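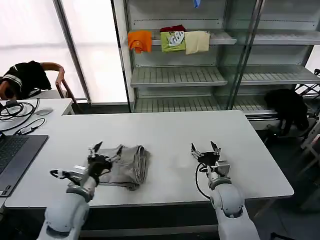
The sales sheet for the Vurkside hand says it will pick up "any household textile". The engineer who has had it on her bench since January laughs when I read that out.

"Any textile, once," she says. "Ask them how it went the second time."

She runs gripper trials for Laryea, a small outfit that tests hardware before other people spend money on it. The current job is a comparison between the multi-fingered Vurkside and the plain two-jaw Plorneck, a gripper that costs a good deal less and looks like something off a barbecue. The task is laundry: pick up a garment, flatten it, fold it, put it to one side.

I'd expected her to favour the fingers. She doesn't, much.

"Fingers look great in a demo. Everyone leans in. But a shirt doesn't care how many joints you've got. You need to pinch one layer and leave the one under it alone, and most of the time the hand grabs both."

Her figures so far cover 311 attempts. On thin knits the Plorneck came out ahead. On heavier cloth, where the hand can press down and hold a fold while the other arm moves, the Vurkside did better, though she won't call it a win.

"It's eight points. I changed the fingertips partway through, so I wouldn't hang my hat on eight points."

The controller bothers her more. Both grippers were driven through Tunano, and she spent three weeks chasing a lag she had blamed on the hand. It was a software setting. She wonders how many published comparisons are really measuring something like that.

"You read a paper with seven trials and a lovely video," she says. "Seven! I've had mornings with more failures than that before my first coffee."

Would she buy the hand with her own money?

"No. Ask me when the tips are sorted and the price has halved." She thinks about it - for quite a while - and adds that she'd like to keep the loan unit a bit longer, if they'll let her. It's due back on 25th August.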